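Drikton wooden box, after 1,813 demos

I bought this little wooden box for our two-arm setup because I was sick of teaching the arms to stack blocks. We collect demonstrations for a learning system (markers, bins, boxes, that sort of thing), and I wanted something with a bit more to it!
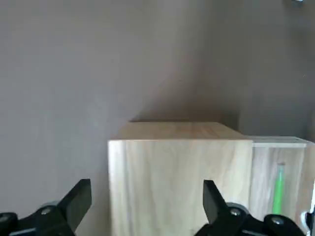
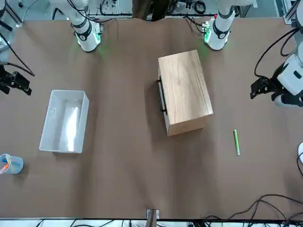
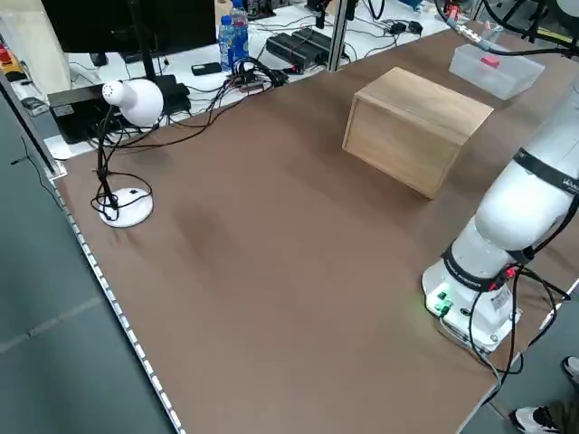
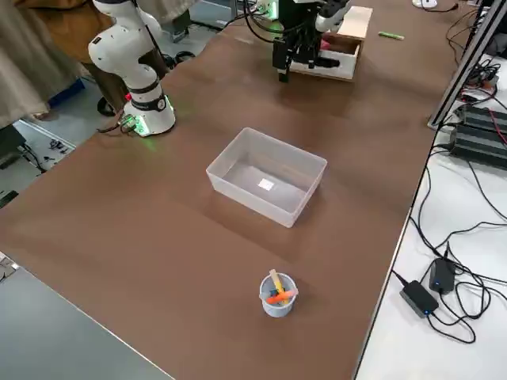 So, is it worth it? Mostly yes. It's light enough that a sloppy grasp doesn't stall anything, and the grain gives the wrist view something to look at. Rosalie Marti and I split the driving, and her episodes are way smoother than mine – I tend to come in too fast and then fuss.

Gripes: it slides if you bump it, so we ended up tossing 7 episodes in one sitting. And pale wood washes out under strong light, so check your exposure before you record 1,000 of anything. Ask me how I know.

I'd also mix up where the box goes from the very first day. Our early policy only liked one spot, and we had to go back and record more.

Four stars. I'd buy a second one, maybe in a darker finish if Drikton ever makes it.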